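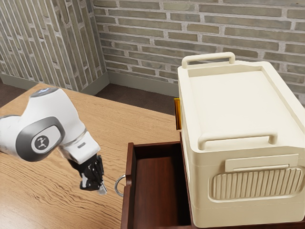

Chepkoech Kioko told us at our first meeting that she had read her state's disclosure law four times and still couldn't say what it asked of her. So we sat down and read it with her, line by line, and that is pretty much how Mikavside got started!

We're a small legal education group. We help people make sense of the health laws that touch their own lives – the ones on privacy, testing, consent, and what you do or don't have to tell an employer, a landlord or a partner. A lot of these laws were written decades ago, when the medicine was different and people were scared. Some have been updated since. Plenty haven't, and the only way to know is to go and look.

What we do

Mostly we write plain-language guides. Our library has 196 of them now, and each one is checked by a lawyer and then by somebody with no legal training at all, who gets to circle every word they don't like. (They circle a lot. "Notwithstanding" has never made it through.) The guides are free to print, copy and hand out, and clinics are welcome to put their own phone number on the back page.

We also run workshops called Oretti sessions, two hours in the evening, where you can bring a letter or a form and go through it with one of our trainers. Last year 483 people came to one. We love these nights. They tend to run long, and we've learned to book the room until ten.

The third part of our work is with lawmakers' offices. When a bill that would change an old health law is introduced, we put the current text and the proposed text side by side, with notes on what would change for a person who is charged under it. We send the same pages to every office, whichever way they plan to vote.

Who we are

Rimantas Juška edits the guides and answers most of the mail. Kerubo Lukumay leads the workshops and trains new trainers every November. Salim Rashidi tracks bills and court rulings, and he is the reason our update page is usually current by breakfast. Chepkoech joined our board two years after that first meeting and still reads every guide before it goes out.

We don't represent people in court. If you've been charged or think you may be, please talk to a defense lawyer right away. We keep a referral list and we're glad to share it.

Right now

Workshops have moved to video while our office is closed. It's going better than we expected, and we've met people from towns we could never have driven to! Guides still go out by mail – allow some extra time.

Page updated 21 April 2020

Shared 196 times
2 comments

Behrouz Ansari
I used the medical privacy guide before talking to my manager and it saved me a lot of worry. Is there one for renters?

Rimantas Juška
Glad it helped, Behrouz! The renters guide is being checked now. Send us your address and I'll put a copy in the mail.

Recent
What a consent form can and can't ask
How to read a bill in an hour
Oretti sessions by video: how to join
Old laws still on the books: where to look yours up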